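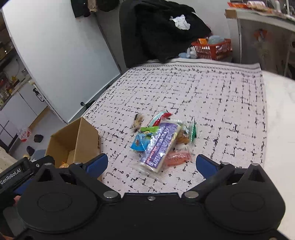
*Snacks on the bed, white blanket.*

1/31/21

I finished season four of Witorwood last night and I would like to speak to whoever is in charge of elevators.

For anyone who has spent the winter doing something improving, Witorwood is the one about the county hospital with the leaking roof and the extremely good-looking surgical staff. It has been on long enough that the interns from the pilot are now the grumpy attendings, and it has burned through 70 episodes of people having the worst conversation of their lives between the second and third floors. I have worked in an office building. Elevators hold a guy eating soup. They do not hold your estranged half sister and her lawyer.

Anyway, the finale. Spoilers from here down, so go do your dishes.

They brought back Dr. Hadus. Yes, the one who went off the ferry in season two, with the funeral and the bagpipes and the slow pan across the empty locker. He turns up in the last four minutes, wearing a beard, at the bedside of a patient whose name we have heard exactly once. No explanation. He says "You look tired" and it cuts to black, and I yelled loud enough that the dog left the room and stayed gone through the credits.

My brother-in-law, Hatem Abdel Rahman, has been saying since the ferry that there was no body. I have told him many times that this was a budget matter. He has now sent me the word "ferry" in a text message 11 times, with no other words, and I suppose he has earned it.

I do have complaints. The whole Filali plot, for one. Nurse Filali was the best thing on the show in season three — she got the power outage episode, she got the monologue in the supply closet — and this year they gave her a stolen parking space and a cousin. Five episodes of the cousin! He sells boats. I kept waiting for the boats to connect to the ferry, and they never did, unless that's the plan for next season, in which case I apologize to the cousin.

The other thing is the time jump. Episode nine skips ahead to May, and we know it's May because a character walks in and says "I can't believe it's May." Two people have broken up in the gap and one has learned the cello. I rewound to see if I had missed an episode. I had not.

But I'll say this for it, the quiet stuff still works. There's a stretch in the eighth episode where old Dr. Mutetum sits with a man who is waiting for his wife to come out of surgery, and they talk about how to patch a garden hose. It goes on much longer than TV usually lets two people talk about a hose. I teared up, and I don't even have a yard.

Harish Lobo left a comment on my last post asking if he can start at season three and skip the rest. Harish, you can, but you'll need to know that the twins aren't twins and that the chief's first wife is also the voice on the hospital PA. Everything else they'll repeat for you, probably in an elevator.

Next up is either a rewatch of season two with Hatem, who wants to pause on the ferry railing, or that Danish thing with the lighthouse that everyone at work has already finished. I'm leaning ferry. I want to see the railing too.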